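Clalteo abre inscrições para a travessia da Serra de Clivine, com 15 cumes e nenhum teleférico

A associação de montanhismo Clalteo abriu as inscrições para a travessia da Serra de Clivine, marcada para abril, mês em que a previsão meteorológica costuma ser lida com alguma boa vontade. O percurso liga 15 cumes em sete etapas, com partida da aldeia de Garrido às seis da manhã. O café abre às oito.

A etapa mais curta é também a mais íngreme: quase 500 metros de subida até ao colo de Claltetti, por um trilho que os mapas antigos classificam como «cómodo». A organização consultou os mapas novos, que preferem não se pronunciar.
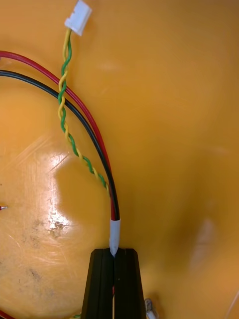

As dormidas fazem-se em abrigos de montanha, com colchão, cobertor e o ressonar dos restantes participantes incluídos no preço. O jantar é sopa – na terceira noite, por insistência de antigos inscritos, é outra sopa. Cada pessoa transporta a sua mochila, e a Clalteo recorda que o secador de cabelo continua a não constar da lista de material obrigatório.

A inscrição custa 400 euros e abrange guias, seguro, refeições e o transporte de regresso a Garrido. Quem desistir a meio tem direito ao mesmo autocarro, mas terá de descer até à estrada para o apanhar.

O regulamento, a lista de material e o ficheiro GPX do percurso podem ser pedidos na sede da Clalteo, em Garrido, todas as tardes a partir das 15 horas.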